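Automação e Robótica Aplicada
Notas de apoio à aula 5: ensaio comparativo de garras de dois dedos

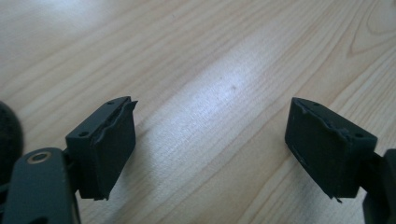

Yurii Mykhailiuk observou que a comparação entre garras perde sentido quando o estado das almofadas de contacto não é registado antes do ensaio, e recomendou que essa inspeção passasse a constar da folha de resultados. A recomendação foi acolhida e aplica-se a todos os grupos a partir da presente aula.

1. Objetivo

Pretende-se comparar o comportamento de duas garras paralelas, Joltara e Grivari, em tarefas de preensão sobre mesa. A primeira é utilizada em versão manual, com câmara solidária; a segunda encontra-se montada no braço do laboratório e é comandada pelo controlador Flisbridge. O estudante deverá distinguir os efeitos devidos à geometria dos dedos dos que resultam do revestimento.

2. Inspeção prévia

Os dedos são abertos sobre uma superfície desimpedida e observados pela câmara da própria ferramenta. Regista-se, para cada dedo, o estado do bordo superior da almofada, a planeza da face de contacto e a existência de abas soltas no bordo inferior. Na garra manual acima, a almofada do dedo esquerdo apresenta o bordo superior levantado e ondulado; a do direito é mais plana, embora com sinais de desgaste. Ambas têm uma pequena aba pendente. Um par nestas condições classifica-se como «assimétrico» e os seus resultados são tratados em separado.

Deve ainda anotar-se a presença de reflexos no tampo. As superfícies claras produzem zonas de brilho entre os dedos que podem prejudicar a segmentação do objeto.

3. Procedimento

Cada grupo executa 10 preensões por objeto e por garra, sem alterar a altura de aproximação. Considera-se válida a preensão em que o objeto permanece suspenso durante cinco segundos. O escorregamento parcial é assinalado na coluna própria e não anula o ensaio.

O conjunto de referência, preparado por Noman Hashmi, reúne 2,043 preensões (a vírgula separa os milhares, conforme o ficheiro original). Destas, 123 foram efetuadas com almofadas assimétricas e não entram no cálculo da taxa de sucesso.

4. Elementos a entregar

Folha de inspeção das duas garras, tabela de resultados por objeto e comentário escrito, com extensão máxima de uma página. O comentário deve indicar se a substituição das almofadas alteraria a ordenação obtida e em que dados se apoia essa conclusão.

A entrega decorre em junho, na sala Bhutto, até às 17h00.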